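Burkell cordless tile scrubber: what the 60 minutes on the box is worth

26 May 2024
By Mhairi Dow

I have never trusted a cleaning tool that is sold with a before-and-after picture, and the Burkell cordless scrubber comes in a box with four of them. It has 2179 customer ratings on the shop page where I bought it, most of them glowing and a good many written by people who had owned it for a day. One said it had changed her life. I wanted to know whether it would get soap scum out of grout.

The basics, then. It is a battery motor on a pole, with a head that spins and a choice of brushes that push on to it: a flat one, a domed one, a pointed one for corners and a foam pad that I'll come back to. The pole comes apart so you can use the thing short or long. There is a charging lead but no plug, two speeds, and a wrist strap that feels like an afterthought. The instructions are one folded sheet in very small type.

My kitchen scales put it at 1493 grams with the pole fully out and the flat brush on. That doesn't sound like much until you hold it over your head with your arm straight. I managed the top row of tiles above the shower in short bursts, swapping arms, and by the end I was leaning on the wall with my free hand and swearing at it. On the floor the weight is a help, and you can more or less let it sit there and steer.

The box says "up to 60 minutes". I timed it three times from a full charge. On the slow speed with no pressure it ran for close to what they claim, but no one cleans a bathroom that way. On the fast speed, pressing as hard as you need to for grout, it gave me 20 minutes before the pitch dropped and it stopped being any use. It then wants the rest of the afternoon on the lead, and you can't use it while it charges. If your bathroom is small this is fine. If you have a family bathroom and a tiled kitchen to do on the same Saturday, you will be finishing one of them by hand.

Now for what it's good at. On plain flat tile it is quick, and quicker than I am with a cloth. Around the plughole and behind the taps the pointed brush gets into places I had given up on. The bath came up well, though a bath comes up well with nearly anything if you use a decent cream cleaner, and I'd like to see the makers try one of their before-and-afters with the cleaner left out.

Grout is where the claims get bold and where I think they're weakest. The flat brush spins over the line and mostly polishes the tile on either side of it. The domed brush is better. The pointed brush is better still, but it wanders: it wants to climb out of the joint and skate off sideways, and on a long straight run you spend your time pulling it back. Big tiles help a bit, with fewer joints to chase for the same stretch of wall. Dark grout lines help you too, or flatter you, depending on how you see it. The pictures on the box all show white grout going from brown to brilliant, and I never got near that on mine.

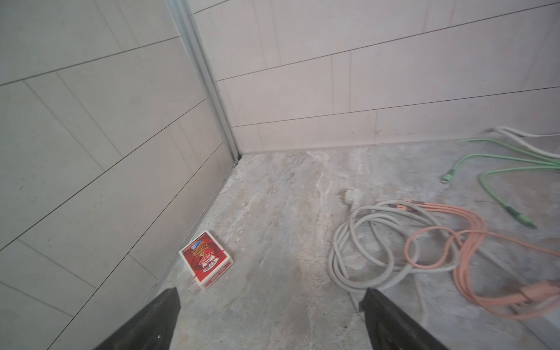
Large grey tiles with thin dark grout lines on the left, meeting a beige-white tiled wall.

Inside corners need a section to themselves. A round brush does not fit a square corner, and no amount of marketing will alter that. The pointed brush reaches further in than the others but there is always a strip left, from the floor upwards, which is just where the grime likes to sit. I finished every corner with an old toothbrush. The sheet suggests tilting the head, which I did, and the plastic collar knocked against the tile hard enough to make me stop and look for a chip. I didn't find one, but I haven't done it again.

Then there is the splashing. On the fast speed the flat brush throws dirty water in a neat line at about knee height, up the wall you cleaned first. Start low and work up, whatever the sheet says, and wear old clothes.

The foam pad is rubbish. It tore on its second outing, on a perfectly smooth tile, and a pack of replacements costs more than I'd pay for a good scrubbing brush. I've stopped using it and don't miss it.

I asked Reshma Mofokeng, who cleans holiday lets out Lallcombe way, whether she'd had any luck with these. She has been through three makes. Her view is that the motors last and the push-on fitting doesn't: the socket wears round, the brush starts slipping, and after that you are holding an expensive stick. Mine is still tight after seven weeks, although there's a little more play in the domed brush than there was. She does use one for floors. For walls she has gone back to a hand brush with a stiff narrow edge, and she gets through a shower in less time than it took me to put the pole together.

I also borrowed an Ekinci, the obvious rival, for a weekend. It is lighter and a good deal louder, with a shorter pole and a head that locks at more angles. I preferred it overhead and disliked it everywhere else. Its brushes don't fit the Burkell and the Burkell's don't fit it, naturally. If someone gave me the choice for nothing I'd take the Burkell for the floor and hand back the other.

A word on the guarantee, which is given as two years on the box and one year on the sheet inside. I wrote to ask which it was and had a reply thanking me for my interest. I'd keep the receipt. The shop I used, Nirdale Hardware, told me they would honour the longer one, so it may be worth buying from a counter with a person behind it.

Would I buy it again? At full price, no. If you have bad knees or a bad back, and a lot of flat tile at floor level, then I can see the sense in it, and I'd tell you to ignore the foam pad and wait for a sale. They tend to knock a bit off in July. If what bothers you is grout, spend the money on a stiff brush and a tub of something strong, open a window, and put the radio on.

I'm keeping mine for the bath and the kitchen floor. I'll add a note if the brush fitting goes the way Reshma says it will.

Good: quick on flat surfaces, useful on floors, pointed brush gets behind taps
Bad: heavy overhead, short running time at full speed, poor in corners, foam pad

Related reviews
Steam mops: are they worth the cupboard space?
Five grout pens tried on one shower
Window vacs, a year on
Squeegees, cheap and dear
The washing-up brush with the changeable head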